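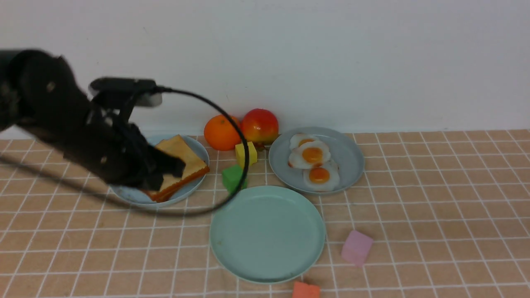

4.3 Reporting a death in office

Use this procedure when a sitting member, or a registered member of staff, dies during the term. It applies to the Gustitton records system, release 7 and later. Only an account with the Registrar role can complete it. A Clerk account can open the case but cannot close the seat.

Before you start, have the following at hand:

Member or staff record number
Written notice from the next of kin, the police or the attending physician
Name of the duty registrar

1. Sign in and select Records > Members. For staff, select Records > Offices, then open the office the person was assigned to.

2. Enter the record number and press Find. Check the name and district against the written notice.

3. Select Status > Open case > Death in office. The record is locked for editing by other accounts.

4. Enter the date of death and the date the notice was received. If the date of death is not confirmed, leave the field blank and tick Pending. Do not enter an estimate.

5. Attach the notice. Scans must be 600 dpi or lower, in a single file.

6. In the Cause field, select Not stated unless a certificate is attached. The Remarks field is visible to all chamber staff and must not hold medical details, press reports or statements from colleagues.

CAUTION: Saving step 7 ends the member's voting rights and building access at once. It cannot be reversed from the Registrar account. If the wrong record was closed, call the Hillside service desk before doing anything else.

7. Select Close seat, enter your PIN and press Save. For staff records the button reads Close post. Closing a post has no effect on the seat.

8. Print the vacancy notice and have it signed by the duty registrar. The signed copy goes to the Speaker's office within 12 hours of saving.

Note: The public website is updated through the Ileo link every 30 minutes. To hold the entry until the family has been told, tick Delay publication before step 7. The delay runs until a registrar clears it.

Note: Staff of a deceased member stay on the payroll under their existing contracts. Their posts are moved to the Nzioka holding office and keep the same record numbers. If one of them dies while in the holding office, open a separate case. Do not add the second notice to the member's case, even where the press treats the two deaths together.

If the case will not save, check that no other registrar has the record open. Error 12 means the notice is missing or unreadable. For any other code, contact Wafula Massawe at the service desk and quote the case number shown at the top of the form.

4.4 Reopening a closed case

See the administrator guide, section 7.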